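Member Profile: Tahira Bhutto on Buying, Racing and Passing On Used Touring Cars

The Wekomholm Radio Control Car Club has published an interview with a serving member in each edition of its newsletter for several seasons. In this edition the club speaks with Tahira Bhutto, race director for the electric on-road classes and coordinator of the second-hand stall held beside the track each February.

Ms Bhutto began racing with a 1/10 scale Delorme touring car bought from a departing member. The purchase included a set of foam tires, a spare front bumper and a servo that failed in its second meeting.

"I was pleased with it all the same," she said. "The chassis was straight and the diffs had been rebuilt. A servo can be replaced in an evening. A tweaked chassis will follow you through the whole season, and you will blame the tires, the springs and your own driving before you find it."

She has since owned cars in most of the classes run by the club, and currently races a Bernora belt-drive sedan with a 13.5 turn motor. Her transponder number, 328, has not changed since her first season.

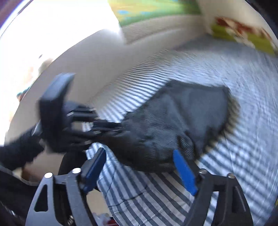 What should a new member look for first when inspecting a used touring car?

"Set the car on a flat board and press each corner," Ms Bhutto replied. "Then take the wheels off and turn the drivetrain by hand. You want it to run freely, with no notch in the belts and no grinding in the outdrives. I would look at the electronics last. Sellers put a good speed control at the top of the advertisement and leave the worn hinge pins out of it."

The stall accepted 41 cars last season, and more than 90 lots in total once chargers, bodies and radio gear were included. Each lot is tagged with the seller's name, the asking price and a short statement of condition. Under the current rules, any car listed as race-ready must complete 2 laps of the circuit before it is released to the buyer.

Ms Bhutto proposed the lap requirement herself. Earlier practice allowed cars to be sold on description alone, and several disputes were referred to the executive. "Most of them were misunderstandings," she said. "A seller had parked the car in October running well, and by February the battery had puffed or a receiver lead had worked loose. The laps settle the matter in a minute or so, with both people standing there."

On the question of price, she advises members to value the chassis and the electronics separately. A roller with a complete set of arms and a known supply of parts will usually hold its value. The Lolusine chassis, popular in the club some years ago, is now difficult to sell for the simple reason that its steering knuckles are no longer stocked by the local hobby shop. Members who still race one are encouraged to contact Ms Bhutto, who keeps a short list of owners willing to trade parts. 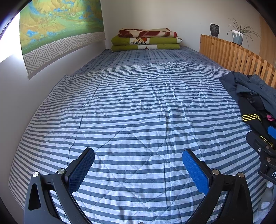

Painted bodies are a subject on which she holds firm views. A used polycarbonate shell, she noted, should be inspected from the inside, where cracks begin at the post holes and the wheel arches. She also recommends that sellers lay a car and its accessories out on a plain, uniform surface before taking photographs for a listing. A quilted cover with alternating white and slate-blue stripes makes a poor background for small parts, as shims and body clips are easily lost against the stripes and the diamond stitching. A grey towel on a workbench serves the purpose well, and the colour of the paint is recorded more faithfully.

Asked about the coming season, Ms Bhutto confirmed that the stock touring class will retain its present motor limit and that the control tire will remain unchanged. The executive is considering a separate heat for cars more than ten years old, to be run on the same control tire with open gearing.

"There are a good many older sedans sitting on shelves in this town," she said. "They may not keep pace with a current car, but they race very well against one another. I would like to see them out."

Members wishing to enter a car in the stall should collect their tags from race control before the first qualifying heat. Lots not claimed by 4 p.m. on the day must be taken home by the seller. Batteries are to be brought at storage charge and carried in a suitable bag, and the club will not accept any pack with visible swelling.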